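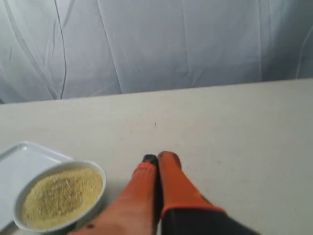 Figure 3.1 The gripper beside a bowl of fine yellowish grains, as seen by the camera at the wrist.

Chapter 3
Setting Up the Work Area

By the end of Chapter 2 you had an arm that moved to a position when told to and stopped when told to. Before it can do a job, it needs a place to do it in. A poor work area causes more trouble than poor code, and the trouble is harder to find.

The build followed in this book was made in a shared workshop in Drestport by Deming Yan and Xiuying Xiao. They called the arm Zomik. Its first task was to scoop dry material from one bowl and tip it into another, and they spent most of April on the table and the background before writing any of the scooping program.

Look at Figure 3.1 again with that in mind. The table is pale and matt. Behind it hangs a plain cloth, with a thin dark cable running down in front of it on the left. The bowl sits on a white tray, and the orange fingers stand out clearly against all of it. The folds in the cloth matter very little to a person, but a program that looks for edges may find dozens of them.

In this chapter you will:
choose a table and fix its height
mark out the reach of the arm
hang a backdrop and set the lights
place the tray and the bowl so that they can be put back in the same spot

What you need

A table at least 900 mm wide and 800 mm deep, which does not rock. Plain cloth, enough to hang behind the full width of the table. Two lamps that can be turned to face a wall or ceiling. Masking tape, a soft pencil, a steel rule and a shallow tray with a rim.

3.1 Reach and usable reach

The reach of an arm is the distance from its base to the tip of the gripper when the arm is fully stretched. Usable reach is always less. Near full stretch the joints have little room to correct an error, and the gripper can no longer be tilted freely. Scooping needs tilt, so the bowl must stand well inside the limit.

Yan and Xiao measured this by hand. With the motors off, they moved the gripper to 27 points on the table and noted at each one whether the fingers could still be tipped downwards. They then drew a pencil line round the good points. Everything the arm had to touch was kept inside that line – the tray included.

Do the same with your own arm now, before you hang the cloth. Support the arm with one hand while the motors are off, and keep your fingers clear of the elbow joint. Copy the finished outline into your workbook, with the base of the arm marked, as you will need it again in Section 3.4.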